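Two sinks in a shared workshop – which one gets the cups and which one gets the cleaning stuff?

Posted in Shared Spaces > Kitchens and Wash Areas

jedside_ground_floor

We rent a big open unit on the ground floor at Jedside and share it between a few small groups. White walls, high metal ceiling, no separate kitchen. When we moved in we had two sinks put in out on the floor, since that was where the water came up. One is a deep white basin on a dark metal frame. The other is smaller, also white, on a brown base. Each has its own black faucet. There is a lidded trash bin between them.

The trouble is that we never decided what either sink is for. People rinse mugs in whichever one is free. The same goes for hands, brushes, rags and anything else. Drinks get put down next to the big sink because it is the closest flat place to the tables, and then they stay there. Somebody also brings in flowers now and then and leaves them in the basin until a vase is found, so the basin is out of use for half the afternoon.
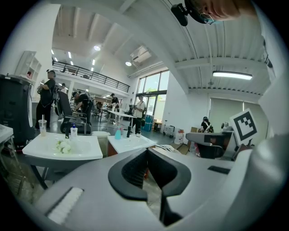

The wash area by day, with flowers in the big sink.

The pump bottle lives behind the big sink and the spray bottle lives on the small one. That was never planned either. I would like to settle this before we order any shelving, because what we order depends on it.

What I want to know:

Should the deep sink be for food and drink things or for dirty work?

Is one bin between the two enough, or does each sink need its own?

Where do people put drinks in a room like this? We have an open cubby shelf on the wall at the left, but it is already used for other things.

Budget is 200 for everything, and I would like to keep some of that back. We can't move the plumbing. I asked for a price on that and it came back at 1000, so the sinks stay where they are.

ostrowski_fitout

I would go the other way from what most people do. Most people see the big sink and make it the kitchen sink. In a workshop the deep basin should be the dirty one. A deep basin holds the splash when you wash out a bucket or a brush, and a small one throws it on the floor. Cups don't need depth. They need a rack next to them and a clean faucet.

So: small sink for cups, hands and filling bottles. Big sink for everything else. The soap question is easy, put one pump bottle at each. You want people washing their hands at the dirty sink too. Move the spray bottle over to the big sink and keep it there. I don't like cleaning spray standing where cups are drying, and if you label a bottle it should say what is in it and not only which sink it belongs to.

One bin in the middle is fine as long as it gets emptied. If the lid is the kind you have to lift by hand, swap it for a pedal one when you have the money. People with wet hands won't lift a lid, they will leave the paper towel on the rim of the sink.

For labels, don't tape paper to the wall. It curls within a month next to water. Get two engraved plastic signs, big letters, one word each. Ours say CUPS and TOOLS. I paid 20 for the pair. Put them above the faucets at eye level. A sign on the front of the base gets missed because people stand right up against it.

Before you buy anything, check what goes down the drain. If any of the groups wash out paint, glue or resin, ask your landlord what is allowed. You may need a trap under the big sink, and that would come out of your budget before the shelving does.

sulach_studio

just get a cheap side table for the drinks. put it by the work tables, not by the sinks. if the drinks are at the sink it's because there is no place for them where people work. we did that and the cups mostly moved by themselves

also a bucket for the flowers. any bucket

zadano_makers

Agree with the first answer on the deep sink, with one change. We have the same setup at Zadano and ran it that way from July on. The problem we had was large pans and trays from shared lunches, which don't fit in a small basin. If you eat together and use big dishes, the small sink will annoy you. We ended up with a plastic dish tub that hangs on a hook under the small sink. Trays get washed in the tub, on a table, and the tub gets emptied in the sink afterward. It is a bit slow but the food things stay away from the brush water.

On drinks, we made a rule that anything with a straw or without a lid stays off the rims of both sinks. It works better than "no drinks near the sinks", which was ignored from the first day. People still put closed bottles there and I don't mind that.

For the cubby shelf, I would clear the lowest row and give it to mugs. Leave the other rows as they are. Measure the depth first – ours turned out too shallow for the wide mugs and those had to go on a tray on top.

jedside_ground_floor

Thanks. We are going with the small sink for cups and the deep one for work, and I have asked the landlord about the drain. I'll order the two signs and a side table first and leave the shelving until I hear back. The dish tub is a good idea, we do have lunch together and the trays are big.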